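Filed under: Reviews > Grippers & Handheld Tools > Setup and Care

I have been putting off writing up the Bolent pad and pivot kit for months, mostly on account of wanting to live with it first, and I'm glad I waited. My opinion in the first week was a good deal sourer than it is now. The kit is meant for black two-finger grippers of the hand-held kind, the ones with linked arms, and it gives you a bag of replacement pads in dark blue, a set of pivot pins, a little driver, a tube of grease and a folded instruction sheet that was clearly written by somebody who already knew how to do the job. I paid 57 dollars for mine, bought from Pladbridge, and it came in a box far too big for it.

Fitting goes one arm at a time. Please do resist the urge to strip both sides and lay it all out on a towel, as I did, because the left and right links look alike until you try to put them back (ask me how I spent that evening!). Back the pin out, wipe the hole, put in a very small dab of grease, seat the new pin, and work the arm open and shut by hand before you tighten anything. My first arm took 71 minutes with a coffee in the middle. The second took 19, so there is hope for all of us.
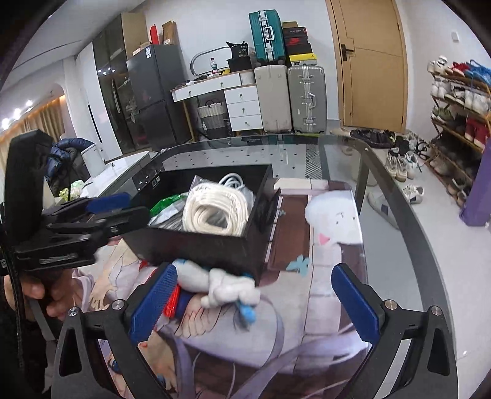 Pivot pins are where I'd spend your patience. If they go in too tight the arm drags on the way open, and if they're too loose the pads meet crooked and you'll blame the pads. Have a look with the arms spread wide, where you can see two round metal pins on each arm, and get a good light on them while you're there. I do this every morning now before the tool goes to work, and then I open and close it slowly and listen. A faint tick means grease. A scrape means something is sitting proud and you should stop and take the pin out again.

The pads themselves are lovely, I have to say. They have enough texture to hang on to slippery packaging and enough give that I don't wince when I close them on a soft toy. Cleaning is a damp cloth and nothing stronger – my colleague Kirsten Bech tried a solvent wipe on hers and the surface went shiny, and shiny pads drop things. Let them dry with the fingers open. We used to use the Thorlacius pads, which cost more and wore smooth at the tips long before the rest, and I can't say I miss them.

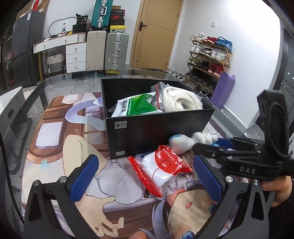

Fingers open on either side of a balloon glue packet, with a second gripper coming in from the right.

Packets like that one are what I'd try first after a refit. Crinkly plastic shows up a crooked pad straight away, one corner lifting while the other slides, and you can loosen the pad screw a hair, nudge it, and go again. Then move on to something soft and lumpy, and after that a coil of cord in a bag, which is heavy on one side and will tell you whether your pins are holding the arm steady. If you run two tools at one table, do them both on the same day, or you'll keep reaching for the good one.

Now the grumbles. The driver is soft and the tip rounded off before I had finished, so use your own. The grease tube has no cap worth the name. There are only 3 spare pins, and one of mine rolled under the radiator in August and lives there still. Bristummont sells pins singly if you get stuck, though the postage stings a bit.

Would I buy it again? I already have, for the second tool, and I've asked Pladbridge whether they'd sell me the pads without the driver. They said they'd look into it. Four stars out of five, and I'd go up half a star for a proper cap on that grease.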